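Support > Trisance Simulator > Tickets > Door tasks

Two-arm policy stalls at the door in randomized rooms

Status: Resolved
Opened by: Lorcan Ó Ceallaigh
Component: scene randomizer / policy evaluation
Project: Grostholm
Opened: 20 August 2026

Original report

Hi all! First, the randomized rooms are a joy to work with. We get a new mix of walls and floors on every reset, and our door policy has improved a lot from training in them. But I have a stall I can't explain.

The policy drives up to a door, raises both arms, and then just sits there until the episode times out. No collision, no joint limit warning, no error in the log. In the Plildale room set it happened in 50 of 105 episodes. In our old plain room, same checkpoint, it never happened.

Already tried: restarting the render server, going back one checkpoint, turning off shadows. No change from any of them.

Reply from Lenihan support

Thanks for the clear numbers. Could you send the head camera view from a stalled episode, plus the handle pose that the policy thinks it has? Please also check whether the stalls follow the seed. If you rerun one of the bad seeds, does it stall again?

Lorcan Ó Ceallaigh

They follow the seed, every single time! I reran seed 7 until I was sick of it and got the same stall at the same step. That made it so much easier to chase.

The view from that seed is attached. The lever handle is low on the door, close to where the door meets the red wood-grain floor, and the door leans away steeply. 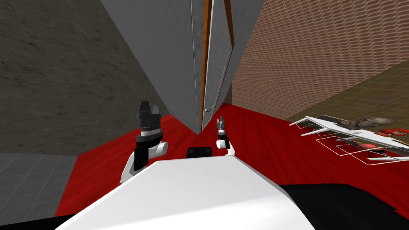
I then logged the predicted handle pose next to the true one from the simulator. In the plain room they agree nicely. In the stalled episodes the prediction lands well above the real handle, out of reach for either arm, so the planner rejects it and asks for another. The next prediction is just as bad, and round it goes. The planner only writes those rejections at debug level – no wonder my log looked so clean.

Reply from Lenihan support

Great find. Please compare the camera pitch range in your training config with the one in the Plildale config. The room sets don't share that setting, and the older ones keep pitch fixed.

Lorcan Ó Ceallaigh

That was it! Our training runs had pitch fixed and Plildale varies it on reset. I had been blaming the textures for two days.

What I changed:

Turned on pitch randomization in training, with the same range as Plildale.
Fed the camera pitch to the handle predictor as an extra input.
Raised planner rejections to warning level.

I retrained overnight and reran the same 105 seeds. Stalls went from 50 to 2, and seed 7 now gets its gripper onto the lever and opens the door. I may have cheered at my desk.

I also ran it with the new pitch range but without the extra input, to see which change mattered. That version still stalled in 7 episodes, so the range does most of the work and the input helps with the rest. I'll put both results in the Grostholm methods notes.

The remaining 2 look like a separate problem with arm choice – the policy keeps swapping left for right. I'll open a new ticket for those with the seeds attached. Fine to close this one.

Reply from Lenihan support

Closing as resolved. We've added a note on pitch ranges to the room set page.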